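Equipment > Bench Cells > Preltus two-arm cell

Preltus two-arm bench cell. Made for returns and repair desks where somebody spends half the shift picking cords apart. Two arms, a camera on each gripper, fits on a normal table. No cage in the standard layout, ask us first if your aisle is tight.

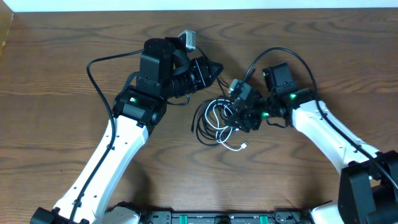

Dlamini put 2 cells in at the Stenport returns room. 300 cords a shift, mostly USB and power leads. Staff there used to do all of it by hand, sore thumbs by lunch. Now they load, check and bag. Same crew, same hours, nobody moved off the desk. Training is 25 minutes plus a shift alongside Lerato Rampersad from our Stedthorpe shop, she'll come back if teh night crew wants there own session.

Bad knots still go to a person. Set up a tray for those.

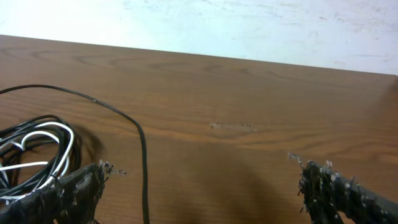
Finger covers are a wear part, order spares with the cell. Pack is good for 1,000 cords, less if you run a lot of braided stuff. Swap takes one hex key, any operator can do it, no need to wait for maintenence.

Lead time: orders placed now ship in December. Prices on request. Page updated 4/21/23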